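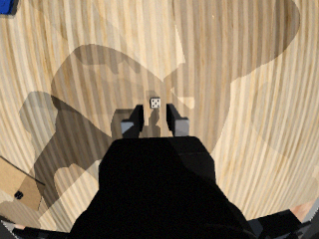

Por Milagros Barrientos
Publicado en Juegos de mesa, un martes por la noche

En casa volvimos a jugar a la generala en junio, cuando se nos rompió la tele y tardaron tres semanas en arreglarla. Yo había aprendido de chica, con mi abuela, que anotaba los puntos en el reverso de los sobres de la luz. Mi marido no había jugado nunca y tuve que explicarle las reglas desde cero.

Lo primero que descubrí es que no me las sabía tan bien. Mi abuela daba la escalera servida por 25 puntos y el póker servido por 45, y eso coincide con lo que leí después. Pero ella también contaba el as como cierre de la escalera (3, 4, 5, 6, 1), y en el grupo de los viernes eso lo discuten. Shuk-fan Yip, que juega con nosotros desde el año pasado, dice que en su casa solo valían dos escaleras. Al final lo escribimos en una hoja y la pegamos dentro de la tapa de la caja. Vale el as.

También hubo que decidir qué pasa con el dado que cae al suelo. Nosotros repetimos ese dado y dejamos los otros como están. Si queda apoyado contra el cubilete o inclinado sobre otro dado, lo mismo.

Sobre la estrategia tengo poco que decir. Los cincos y los seises conviene no tacharlos pronto. Tres cincos son 15 puntos, y una partida normal entre nosotros se gana con alrededor de 200. Yo suelo tachar los unos en cuanto tengo una mala mano, y la generala doble la doy por perdida desde el principio. En toda la temporada la hizo una sola persona, Ilari Toivonen, y ese día perdió igual porque no le había salido ningún full.

El cubilete es de cuero y está forrado por dentro. Los de plástico hacen un ruido insoportable después de las once, y tenemos vecinos abajo. Para las planillas usé durante un tiempo un cuaderno cuadriculado, y ahora imprimo unas que armé yo, con 12 columnas por hoja. Si a alguien le sirven, las paso por correo.

La tele ya funciona, pero los viernes seguimos jugando. El próximo toca en casa de Salamatu Annan, a las nueve, y yo llevo las empanadas.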